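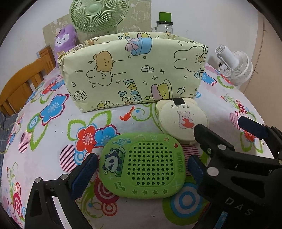 Can we carry on with the pick-up task if the left finger keeps sticking?
For short objects, fine. Leave anything wide until the spring's been checked, and write the take number down each time it sticks.

Ticket: hand gripper, left finger slow to open
Project: Huvov (student project, pick and place)
Opened by: Dayana Ticona, 9th July
Status: open

Dayana: Left finger not coming back all the way after a squeeze. Right one fine. Started after lunch, didnt touch anything before that. Log says opening stops at around 95 percent, then it creeps.

Oluf: Power cycled? Also is the firmware the one from April or the newer one.

Dayana: April one. Cycled twice, same.

Oluf: Ok not that then. Look for fluff in the hinge. Had it before with the Pindeo set, thread wound round the pin, took ages to find.

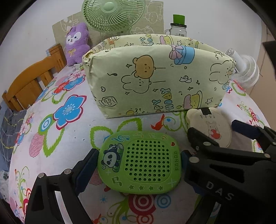
Dayana: No thread that I can see. Blew it out anyway. Slightly better?? Did 5 slow squeezes with nothing in it and it stuck on 2.

Thaís: Might be the pad rubbing. Is it glued square? The spare ones came a bit fat on one edge. Trim with a blade, dont pull it off, the glue takes forever.

Dayana: Will try. Where's the small screwdriver

Thaís: Lid of the Pridel box. Put it back pls.

Oluf: Recalibrate after trimming or the width readings will be off and Bit-na has to redo the labels. Fingers fully shut first, then fully open, then save.

Dayana: Trimmed, recalibrating now. Bit-na can you hold off on todays batch untill I post the new zero values

Bit-na: Holding.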